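Handout 9: Camera Views and Action Chunks for Two-Arm Tasks
Robot Software Lab, Godville
Notes by Fumiko Hirose

Read this before the lab. You will need the recording script from Handout 3 and a working login on the Skirkcombe cluster.

1. What the policy gets

At each control step the policy receives a set of camera images and the current joint positions of both arms. It returns a chunk of target joint positions for both arms, including the two grippers. The controller plays the chunk back, and the policy is called again before the chunk runs out.

The default chunk length in our code is 11 steps. A longer chunk gives smoother motion, but the arms react later when an object slips or rolls. A shorter chunk reacts sooner and tends to shake at the joins. Change this number first when you tune, and leave the rest of the config alone until you have seen what it does.

2. Wrist view and fixed view

The wrist camera moves with the gripper. It is good for judging the last bit of distance before contact. It is poor at telling the policy where the gripper is in the workspace, and a large object close to the lens can hide nearly everything else. Shiny surfaces add a second problem. A highlight moves when the camera moves, so a model trained on few episodes may track the highlight and miss the edge of the object.

The fixed camera shows both arms and the whole object. It keeps its place between episodes as long as the mount is not touched. Small gaps between finger and object are hard to read from it. 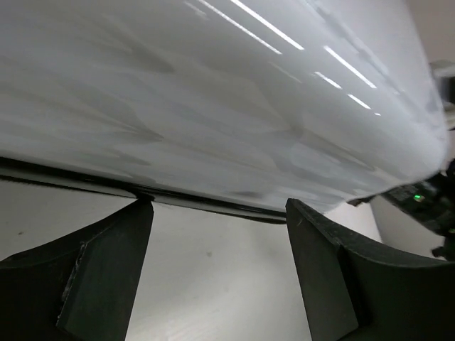
First, the view between the fingers.
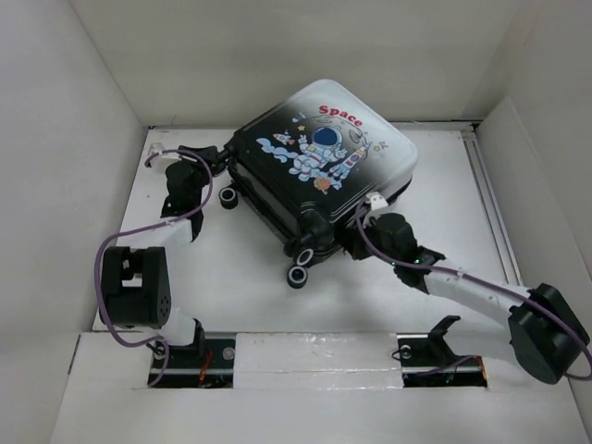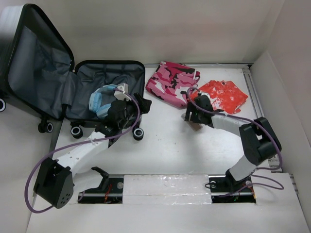
Why not train on the fixed camera alone and save the bandwidth?

The fixed view is often enough to bring the gripper near the object, but grasps then fail in the last part of the approach. Try both settings in the exercise and compare the grasp errors before you decide to drop a stream.

3. Time stamps

Each stream has its own clock. The loader pairs every joint reading with the nearest image from each camera and rejects the pair if the gap is more than 9 milliseconds. If you see many rejected pairs, check the time stamps before you raise the limit. In past terms the usual cause was a laptop writing images to a slow drive.

Do not match streams by frame number. A single dropped frame shifts everything after it, and the training loss will still look fine.

4. Splitting a suitcase task into phases

Opening, packing and closing a case can be trained as one policy, but it is easier to debug if the log has phase labels. Use these:

reach: arm moves with the gripper open
grasp: fingers close on the object
carry: object held, arm moving
release: fingers open
hold: one arm keeps still while the other works

Label each arm on its own. One arm can be in hold while the other is in carry. Work involving the whole case often needs both arms in contact at once, and an error in one arm then pushes on the other. Soft goods such as clothing have no fixed shape, so do not use the pose of a garment as an input. Let the policy work from the images.

5. Exercise

Use the shared set called Nakajima. It has 2,286 episodes, split into training and test folders already. Do not move episodes between folders.

a) Train with all cameras and the default chunk length.
b) Train with the fixed camera only.
c) Train with all cameras and a chunk length of 3.
d) For each run, plot the joint error by phase. Put all runs on the same axes.

Write one page on which phase changes most between runs a and b, and say where you think the error comes from. Include your config files. Plots without units will be handed back.

Hand in by 9th April through the course page. Questions on the loader go to Sadao Takagi.

Related handouts
Handout 3: Recording and Replaying Episodes
Handout 7: Joint Limits and Soft Stops
Handout 8: Calibrating a Fixed Camera
Handout 10: Reading Logs with Gilter
Lab rules and booking (updated February)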